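Ye-seo Hwang was late for our call, and she apologized for it three times before I could get a word in. She had been mopping. At Yeon, the small judo club where she trains and now teaches the Saturday beginners, whoever is last off the mat does the floor, and she is nearly always last off the mat.

"I like it when it's quiet," she said. "You can hear the lights buzz. I do some of my best thinking with a mop."

She came to judo at 17, which is late, after years of swimming she describes as "fine, cold, and lonely." Her first tournament was the Vavberg Open, where she lost both of her matches in well under a minute and rode home with an ice pack on her ear, happier than she'd been in months.

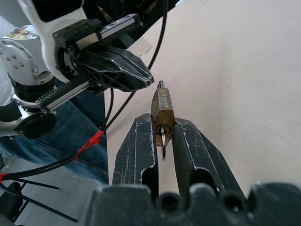 A small brass padlock with a silver shackle.

Now 23, she is getting ready for Vavberg again in March, and this time she'll go in at a new weight. Making the old limit had stopped being any fun (she talks about rice cakes the way other people talk about bad landlords), and her coach, a patient man everyone calls Duson, finally told her to eat dinner.

"He'd been saying it for 2 years," she laughed. "I'm a slow listener. But I'm stronger now, and I sleep, and my mother has stopped calling him to complain!"

The girls up there are taller, and she has been working on her grips all winter, sometimes over 50 entries a night on the same throw before anyone is allowed to fall down. Her left hand still drops when she gets tired. She told me that twice, and then asked me to leave it out, and then said oh, go ahead, they all know anyway.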